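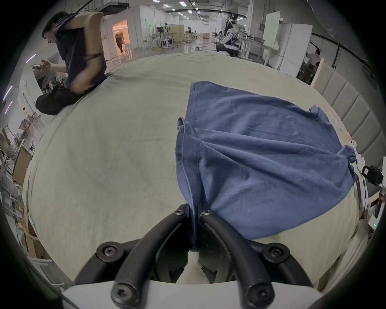 Blue T-shirt with a double-stitched hem

Looking After Records, Tapes and CDs in an Ordinary House

Posted April 21, 2021

I have been meaning to write this one up since the Muvach record fair in Fillau came back with a bigger dollar-bin section than ever, and everybody I know went home with more records than they had shelf for (me included, and I had promised myself one box!). Most of what follows I picked up by doing it wrong first, so please take it in that spirit.

Getting secondhand records clean

Start with a dry brush. A soft carbon fiber one is lovely if you have it, and I'm very fond of my little Tak brush with the chipped handle, but the main thing is to keep it clean and use it lightly. Let the record turn on the platter, rest the bristles across the grooves for a couple of turns, then sweep slowly outward to the edge. If you can still see fingerprints after that, move on to a wet wash.

For the wash I use distilled water with one tiny drop of plain dish soap, the kind without lotion or heavy perfume. Tap water leaves minerals behind as it dries, and I spent one whole winter blaming my poor needle for crackles that I had put there myself. Dampen a microfiber cloth, follow the grooves around and never across them, and keep your water away from the label. Then go over it all again with distilled water alone and stand the record in a clean dish rack until it's completely dry. Don't use this method on old shellac 78s without reading up first, and keep rubbing alcohol well away from them.

Smelly sleeves

Oh, the basement smell. You open up a wonderful old soul record and it's like putting your head in a potting shed. Throw out the paper inner sleeve, unless it's printed and you want to save it, and give the record a fresh one. The cardboard jacket can go in a lidded plastic tub with an open dish of baking soda in the corner. Keep the soda off the cardboard itself. I give it 48 hours, have a sniff, and put it back for longer if it needs it. 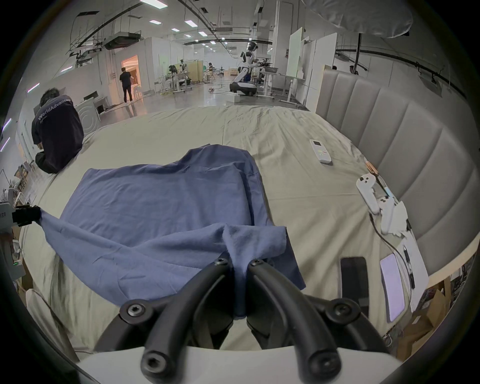

If there is fuzzy mold on a jacket, wipe it outdoors with a dry cloth, wear a mask, and keep it apart from everything else you own until you're sure of it. Sometimes you have to let a jacket go, and a plain white one will do the job perfectly well.

Where to keep everything

Upright, always, and snug enough that nothing leans but loose enough that you can slide one out with two fingers. Stacks on the floor will warp the bottom ones sooner or later. Stay off outside walls if yours get damp, and off any shelf above a radiator. My front room gets up past 80 degrees on a June afternoon with the blinds open, and I lost a perfectly good disco compilation on the windowsill that way. It looks like a potato chip now.

Cassettes like the same treatment, in their cases, away from big speakers with their big magnets. Before you play a tape that has been sitting for years, run it fast forward to the end and rewind it, which loosens the layers a little. If the felt pad has fallen off, the tape will sound dull and wobbly, and a new pad costs next to nothing.

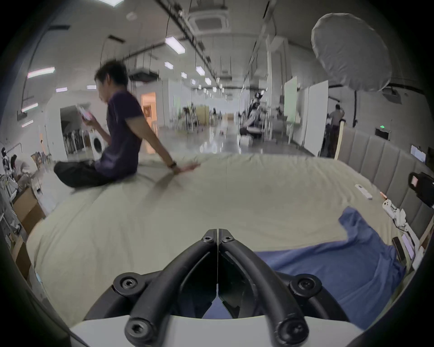 CDs are the easy ones. Wipe from the center straight out to the edge, never in circles, with a soft cloth and a bit of water. Cracked jewel cases can be swapped in a minute, and thrift stores are full of donor cases. Take your time with the tray, though, as the little teeth in the middle snap off when you look at them.

Taming a buzzing shelf

I listen to the Skakton Sunday Hour every week on a small radio in the kitchen, and for months every bass note made something rattle. I took it all down and put it back a piece at a time until I found the culprit, a loose lid on the tea tin. A square of shelf liner under the radio and a bit of felt under the tin fixed it. Try the same under a turntable if heavy footsteps make yours skip, and check that it's level while you're down there.

Next time I'll get into needles, and how to tell when yours is worn out.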